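Handheld Gripper Working Group
Minutes, October meeting
Tuesday, 2:00 p.m., Wurncombe office and by phone
Chair: Teun Verbeke. Minutes: Bart Jacobs. Also attending: one representative each from Dokell and De Graaf. Apologies from Zarnthorpe.

1. Previous minutes
Accepted with one correction. Under item 4, "finger opening" should read "finger travel." Jacobs to reissue.

2. Scope of the recording practice note
Verbeke reported that draft 2 now covers handheld grippers only. Arm-mounted units will be handled in a separate note. Dokell asked whether two-handed work falls within scope. Agreed that it does, and that each tool is to be treated as a separate device with its own calibration record.

3. Review of submitted episodes
Jacobs presented the review of the household textile set. Of 1136 episodes submitted, 623 were accepted without remarks. 29 were rejected outright for missing calibration records. The remainder were returned to the sites for relabeling. De Graaf objected to the word "rejected" where the record exists but was filed late. The chair ruled that late records may be resubmitted once. Wording in section 3 to be changed accordingly.

4. Garment handling
Discussion of clause 5.3, soft goods. The present text requires that the item be "fully supported before transfer." Dokell considered this unworkable for long items such as sleeves and trouser legs, which are commonly held at one end while the other tool approaches. De Graaf agreed but wanted a limit on pulling.
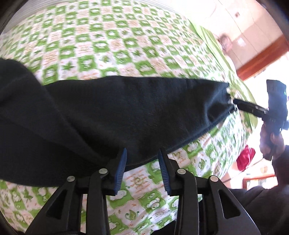

Revised text adopted for draft 3:
5.3.1 One end of the garment may be held while the second tool closes on it.
5.3.2 The garment shall not be pulled taut between two tools unless the task sheet calls for it.
5.3.3 Finger pads shall be checked for snagged fibers before each session. Toothed pads shall also be checked after any change of fabric type.
5.3.4 Where patterned bedding is used as the work surface, the pattern shall be noted in the session log.

De Graaf asked that 5.3.4 be marked as a recommendation. Not agreed; Verbeke to raise it with Zarnthorpe before the draft is circulated.

5. Operator and bystander rules
Clause 6.1 (consent of persons in view) unchanged. Clause 6.2 to state that consent covers the operator's hands and clothing as well as the face. Dokell to supply wording.

6. Actions
Jacobs: reissue previous minutes; prepare draft 3.
Verbeke: contact Zarnthorpe on 5.3.4.
Dokell: wording for 6.2.
De Graaf: list of late calibration records.

7. Any other business
None. Meeting closed at 3:40 p.m. Next meeting by phone, date to be set by the chair.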